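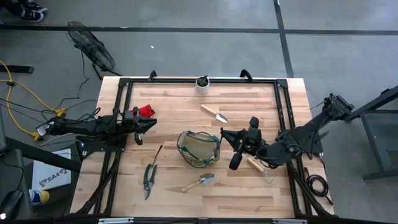
The two-armed table with the gardening bits on it. Goggles in the middle, succulent up at the top.

Sun 17 May

Tea first, diary second, and then I really must ring the dentist tomorrow because I keep not doing it.

So! A whole Sunday with the table, and I'm glad I went in, even though the car park at Kostbridge was locked and I had to leave the car by the chip shop and walk round. The building is lovely with no one wanting anything from you. I put the radio on and sang, badly.

The left arm has been bothering me for days. It would go out over the wood nice and smooth and then, right at the end of the reach, give a little shiver. Tiny, but once you've seen it you can't stop seeing it. I'd convinced myself it was a worn joint and had got as far as looking up what Hviid charge for a new one (too much, and they don't ship until June). I lay awake on Friday doing sums about it.

Before spending anybody's money I thought I'd better do the boring checks, so everything off, plug out, and down on my knees with the hex keys. And there it was, one of the bolts in the left base plate. Not properly loose, you couldn't have turned it with your fingers, but it took nearly half a turn before it bit. Half a turn! I did the other bolts as well while I was down there, going corner to corner a bit at a time the way you do car wheels, then put a dab of paint pen across each head so I can see at a glance if one creeps round again. I should have done that when we first put it together. I remember thinking it would look messy.

Then the cables. These I have moaned about before (see most of April). The bundle along the left arm had been tied too tightly near the elbow, so every time it stretched out the cables were pulling back against it, and I do wonder whether that tugging is what worked the bolt loose in the first place. Can't prove it. I snipped 13 cable ties, swore at the last one because it was in a daft place, and did the lot again with more slack at each joint. The trick is to move the arm by hand to its longest reach and tie it there, and then fold it right up and make sure nothing pinches. I've always done it the other way about, with the arm folded, as that's how it sits when it's resting and it's easier to get at. Well, I know now.

The right arm I left mostly alone. Wiped the gripper fingers with a damp cloth, checked they close square on each other, had a feel round the shoulder for any wobble. Solid as you like. It has always been the good child, that one.

After lunch (cheese roll, squashed) I set the home positions again, as you have to once the base has been shifted even by a hair. Left arm took me 2 goes. On the first I had it a smidge low and wasn't happy with how near the fingers came to the wood, so back round again. Then a slow run, just reaching in and out with the garden things lying where they'll be for the Bunwood work - trowels, shears, the little rake. I'd been told to use foam blocks for testing but I like having the real shapes there, you get a much better idea of where a wrist is going to be awkward. The rake is going to be awkward. Those tines! I can see it catching already.

44 slow reaches with the left arm and I watched every one with my nose practically on it. No shiver. I didn't trust it, had a biscuit, then did a few at proper speed and still nothing. I did a small dance. The counter in the log went past 3,333 while I was at it and I took that as a good sign, though I suppose it would have gone past it whatever I did.

Jobs still to do, writing them here or I'll forget:

New sleeve for the cables where they come off the left side down to the floor. They get trodden on.
Look at the paint marks on Wednesday and again before the Nivside lot come for their visit.
Order more cable ties, black, the slightly wider ones.
Find out who has had my good 4 mm hex key. I have suspicions.

Knees are killing me. Those floors are hard and I always forget to take the cushion. Home by six, watered the tomatoes, beans on toast, and now I'm off to bed with my book before I start thinking about that rake.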